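Storeroom notebook, Alier workshop
Thursday, morning session
Entry by N. Miranda; read and initialed by Y. Yao

Purpose of the session: to clear the incoming parcels from the floor of the storeroom and place them on shelving, in line with what was agreed at the May meeting.

Work began at 9:20. The cartons had been standing directly on the floor along the wall since the last delivery, and two of them had picked up dust and scuffing on the lower edges. The low shelf was wiped down and allowed to dry before anything was placed on it. It is the shallow board nearest the floor, and it should be used for cartons only. Loose parts and open containers are to go on the upper racks.

The following procedure was used and should be repeated for later deliveries.

Each carton is lifted with both hands, one of them supporting the underside. Several of the older cartons have weak corners and should not be carried by the flaps. The shipping label is left in place. Where a carton has been reused, the older markings are ignored and only the most recent label is entered in the register. Handwritten numbers added by the carrier are not to be treated as our stock numbers. Yaqin Yao noted two cases last year in which they were copied into the register by mistake, and the correction took most of an afternoon.

Stacking on the low shelf is limited to two cartons. If the lower one is already crumpled, nothing heavy goes on top of it.

Register. The last line used before today was 1,187. Entries continue from that point. The Roltell order is still listed as 24 units, and the delivery note agrees with this. The contents have not yet been checked against the note; this will be done once all cartons are off the floor. The Troncoso order remains open. Their confirmation refers to 2,000 washers, and the purchase request was for the same quantity, so no action is needed at our end.

Shelf position. The board was measured again at a depth of 53 cm in the first draft of the storage plan. This is incorrect – the figure belongs to the rack by the door. The plan should be amended before it is printed. Cartons placed on the low shelf may project slightly over the front edge, and this is acceptable as long as the walkway stays clear.

Damage. Crushed corners are recorded only where the contents may be affected. Ordinary wear on the outside of a carton does not require a note. If tape has lifted, the carton is resealed before it is shelved and the person doing so initials the tape.

Outstanding items:

Grulia samples to be moved to the upper rack (Y. Yao).
Storage plan to be corrected and reprinted (N. Miranda).
Contents check for Roltell, two persons required.
Empty cartons to be flattened and taken down by the end of the day.

Work stopped at 11:40 and will resume after lunch with the remaining wall section.

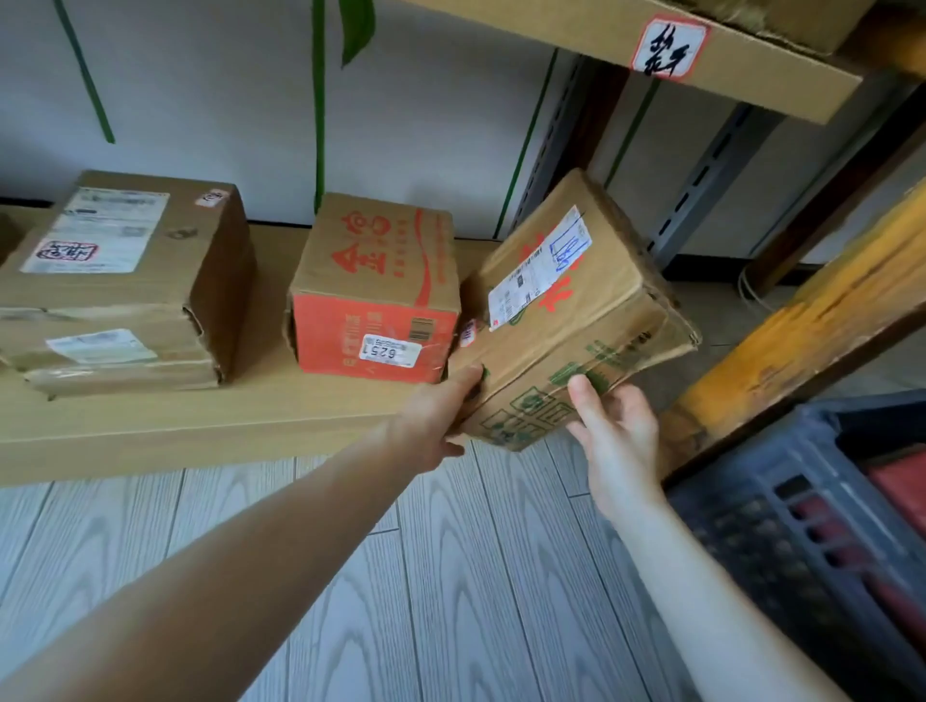 Afternoon: the remaining section is to be swept before any further cartons are moved, and the register stays on the bench by the door so that both of us can write in it.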